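Care of Storage Bins and Trays in Shared Workrooms
Household and Workshop Guidance, Plelleck Residents' Service
Last reviewed April 3, 2026

Residents who use the shared workrooms at Plelleck are asked to keep bins, trays and benches in good order for the next person. The following advice applies equally to bins kept at home, in a garage or under a kitchen worktop.

Choosing a bin

A bin should suit what it will hold. Deep bins are best for bulky articles such as brushes, hose fittings and rolled cloths. Small items are easily lost in them and should be kept in lidded tubs. The workroom shelves are 57 cm deep, and a bin that projects beyond the shelf must be stored on the floor rack instead. Bins filled for lifting by one person should weigh no more than 18 kg.

Emptying and sorting

Empty each bin completely at least twice a year. Lay an old sheet on the bench, take everything out and group like with like. Return only those items that are still in use. Brushes with splayed bristles may be kept for rough outdoor work, but should not go back among those used for dishes or worktops. 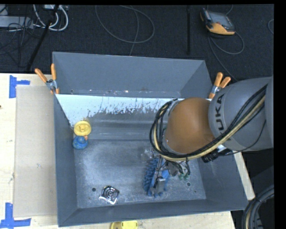

Metal bins need a little more attention than plastic ones. Wipe out loose dust first, then wash with warm water and a small amount of washing-up liquid, and dry at once with a clean cloth. Pale scratches and cloudy patches on a dull grey floor such as this one are a matter of appearance, and there is no need to scour them. A paste of bicarbonate of soda may be tried on cloudy marks, tested first in a corner. Where the floor of a bin has round holes, as here, very small items such as screws and washers should be kept in a closed tub. Clear or partly transparent articles are hard to make out against bare metal and are best placed in a coloured tray.

Protecting the bench

Wooden tabletops mark readily under a heavy bin. Place a felt mat or a folded towel beneath it, and lift the bin when moving it. Do not drag. Light scratches in an oiled surface may be rubbed down along the grain and oiled again. Varnished surfaces should be reported to the Plallora office and left alone.

Brushes and bristled items

Rinse under a warm tap, shake well and leave to dry with the bristles facing down. Do not put them away damp.

Labels

Labels should be fixed to the short end of the bin, where they can be read from the aisle. Spare labels are kept in the drawer marked Oven, beneath the notice board. Requests for replacement bins may be left at the Plallora office, extension 383. The next general clear-out of the workrooms will take place in May.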